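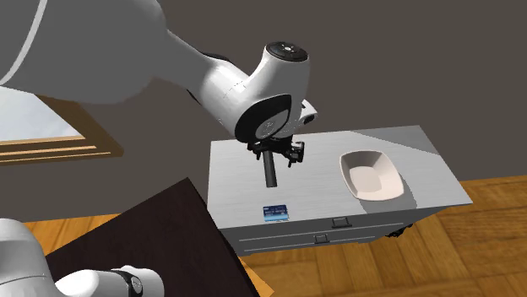 I've been painting old cabinets in my little rental-turned-forever-home in Rakcombe for long enough now that my inbox is mostly other people's cabinets, so I finally put all the answers on one page. Most of you want to know about going pale. A light gray like the one on the cabinet up top is the color I get asked for more than any other, and I get it, it's soft and it goes with white just about anywhere. But a lot of what's below applies whether you want gray, green or barn red, so read the bit that fits your project and skip the rest.

5 min read
Updated 23 Jun 2023

Do I really have to take the doors off?

Yes. Sorry! I tried painting mine in place the first time and ended up with drips along every bottom edge and a hinge that was more or less glued shut. Take them off, lay them flat, and number them. I put a bit of masking tape inside each hinge hole with a number on it and then draw a very bad map of the kitchen with the same numbers. I had 17 doors and I was so sure I'd remember which was which. I did not.

Where do I put all the doors while they dry?

Anywhere flat and out of the way of pets. I've used the spare bed (with a tarp over it), the ironing board and the top of the dryer. Little painter's pyramids are great, or you can push screws through scraps of wood and rest the doors on the points. Paint the back first, so if you do get a small mark from whatever's holding it up, it's on the side you'll see least.

How clean is clean enough?

Cleaner than you think! Kitchen doors collect a film of grease, especially the ones by the stove, and paint hates it. I wash everything twice with a degreaser, then go over it again with plain water and let it dry overnight. Run your finger along the top edge of the door above the stove. If it drags or feels tacky, wash it again. I know it's boring. Put on a podcast.

Do I need to sand?

A little bit, yes. You aren't trying to get down to bare wood, you just want to take the shine off so the primer has something to hold on to. I use a fine sanding sponge because it bends into the grooves, and I stop when the surface looks dull all over. Then vacuum, then wipe with a damp cloth, then go have lunch while it dries.

What about laminate or that shiny plastic-looking stuff?

You can paint it, but the primer matters a whole lot more. Get a bonding one and read the can to see that it's meant for slick surfaces. Try it on the inside of one door first and leave it alone for a few days, then scratch it with your fingernail. If it peels off in a ribbon, you've saved yourself a miserable month. If your doors have a wrap that's already lifting at the corners, I'd fix or strip that before doing anything else. Paint won't hold it down.

Which primer do you use?

The Geerts bonding primer, because it's what the shop near me carries and I've gotten used to it. It smells a bit and it dries fast, so work in small sections. I've used others that were perfectly fine. If you're covering knotty pine or dark oak, get a stain-blocking one or you'll have yellow spots coming through your nice pale paint by next summer (ask me how I know).

What color is your kitchen?

It's Ladia, mixed at Jutari in the satin finish. On the chip it looks like plain light gray. In my kitchen it goes a tiny bit blue in the morning and almost beige under the lamp at dinner, and I love that, but my sister hates it. Please, please get a sample and paint it on a big piece of cardboard before you buy. Move the cardboard around for a few days. Stand it next to your counter, next to the floor, next to the fridge. Gray picks up whatever's beside it, and a chip the size of a cookie won't tell you much.

Can I go with black or charcoal instead?

Sure, I did the island in a friend's place in a deep charcoal and it looks wonderful. Two warnings. Dark paint shows flour, fingerprints and dust like crazy, and it needs an extra coat to get even. Matte looks the best on day one, but every greasy thumb leaves a shiny spot, so I'd go satin for anything people touch. Look at your dark sample from the side as well as straight on, with the window on one side of it. A dark gray can look soft and light where the light hits it and nearly black a few inches away.
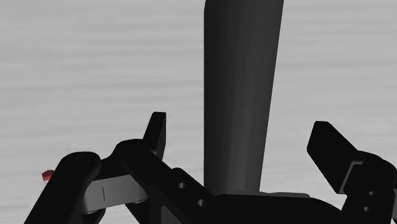

Brush or roller?

Both. I use a small angled brush for the grooves and a foam roller for the flat parts, and I roll right after I brush while everything's still wet. Thin coats! If you can see the roller leaving a wet ridge at the edge, there's too much on it. I do two coats on the backs and three on the fronts.

How much did it cost you?

My whole kitchen came in under $1,000, and that included new handles, which I spent way too much on. The paint was the small part. Sandpaper, tape, rollers, trays and the extra trips to the store added up faster than I wanted them to.

How long does it take?

Mine took 31 days from first screw to last, working evenings and one long weekend in May. You could go much quicker if you don't have a job or a dog. The part people rush is the end. Paint that feels dry to the touch is still soft underneath, and if you hang the doors too soon they'll stick to the frames. I wait at least 5 days after the last coat before they go back up, and then I'm gentle with them for a few weeks. No scrubbing, no wet dish towels hung over the sink door.

Help, my paint is chipping by the handles!

That's the spot that goes first in every kitchen I've seen, mine included. Sand the chip so the edge is smooth, dab on primer, let it dry, then two light coats with a little artist's brush. Keep a jam jar of your paint with the color name written on the lid for just this. If it's coming off in sheets, though, something went wrong underneath (usually grease) and I'm afraid touch-ups won't get you far.

Should I paint the insides too?

I didn't! I lined the shelves with paper and shut the doors.

Related posts
- Picking a countertop to go with gray cabinets
- How I fill old handle holes
- Painting a bathroom vanity in a tiny room
- My favorite sanding sponges
- Open shelves, one year later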